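Textile Testing Technician (Garment Durability)
Brullance, Plomholm site
Ref. 171

Brullance tests finished garments for manufacturers and retailers. The Plomholm laboratory handles seam strength, abrasion, shrinkage and colorfastness. We are hiring one full-time technician, reporting to laboratory manager Rukhsana Gondal.

Duties
Prepare and condition specimens before testing.
Run seam slippage and tensile tests to the written method.
Grade pilling and surface change against reference standards.
Enter results in Visik and flag any reading outside tolerance.
Calibrate balances and log the readings.

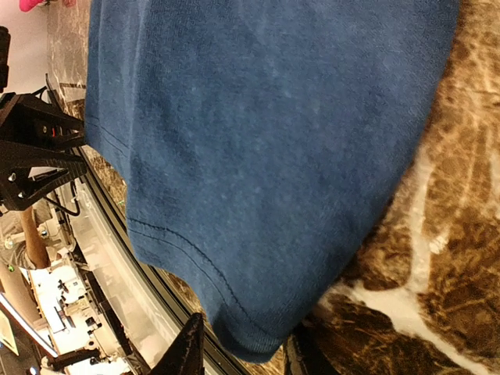
Double row of stitching at a hem, blue fabric.

Requirements
2 years of laboratory or quality control work, or a diploma in textiles. Normal color vision, confirmed by a test at interview. Able to stand for long periods and lift sample cartons. Sewing experience is useful but not required.

Terms
Permanent contract after a probation period of 90 days. Day shift only. Safety footwear is supplied.

To apply, send a resume and the names of 3 references to Nimal Jayasinghe, Personnel, quoting the reference above. Applications close 2 October 2024. Incomplete applications will not be considered.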